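# vudetico-handheld

Recordings and notes from the Grunby alterations and repair shop, second release.

Last updated: July

## What is in here

The set holds 2727 short clips recorded by shop staff with a hand-held gripper, plus the shift notes that go with them. Tasks are the dull middle of the working day: picking up folded pieces, moving them between bins, handing over spools, putting the spools back where the last person should have put them. There are 26 task names in `tasks.csv`. Four of them mean "fold." We were in a hurry.

The gripper is a Dalleo two-finger unit with a camera on it. You squeeze the handle, the fingers close, and a future robot supposedly learns something from your wrist. The bench arm that will use all this is a Tsuji. It has its own table by the back wall and, so far, the best chair in the building parked next to it.

## Who did the recording

Nine people, all of whom already had jobs here and still do. Recording was paid at the normal rate and scheduled in blocks of 26 minutes, a length picked by management and defended ever since as if it came down from a mountain. People could stop early. Many did, usually at the point where the handle begins to feel like a second, less helpful hand.

Staff wore whatever they normally wear to work, gloves included. We did not ask for matching gear, bare hands or a tidy background, and it shows.
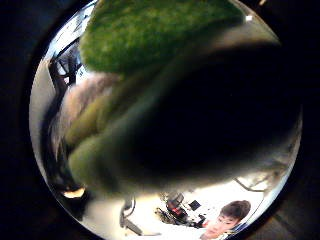

Clips where a glove takes up most of the view are kept in the release under the flag `hand_close`. There are 159 of them. An early version of the cleanup script threw them out, until someone pointed out that hands get in the way at work too, and that a robot trained only on polite footage would be in for a shock. If you want them gone, filter on the flag. Faces of coworkers can appear in the background. Everyone who appears signed the release form, and anyone can withdraw by telling the shop office, after which the clip comes out of the next version.

## What changed at the shop

The pitch was that automation would take the boring work. The first thing it did was create a new kind of boring work, namely recording the old kind. To be fair, the Tsuji arm now does the evening bin moves, and the closing shift goes home at 6:30 instead of whenever. It also drops things, so there is a person who picks up what it drops. That job didn't have a name for a while. It is now listed on the schedule as "floor."

Complaints in the shift notes run mostly to noise, the weight of the gripper, and being told to move "naturally." Please read `notes/` before writing anything about how workers feel about robots. They wrote it down themselves, with better jokes.

## Known problems

- Lens distortion is strong and we ship the clips uncorrected.
- Bright walls wash out in daytime clips.
- `fold_final` is older than `fold_2`.
- Handle pressure was not logged for the first 159 clips. The overlap with the number above is a coincidence, and we checked.

## Use

Research and training are fine. Scoring, ranking or timing individual staff is not allowed, and that includes us. Speaker and wearer IDs are shuffled in each version for that reason, so please don't try to match them up.

Corrections go in the issue tracker. It gets read after lunch.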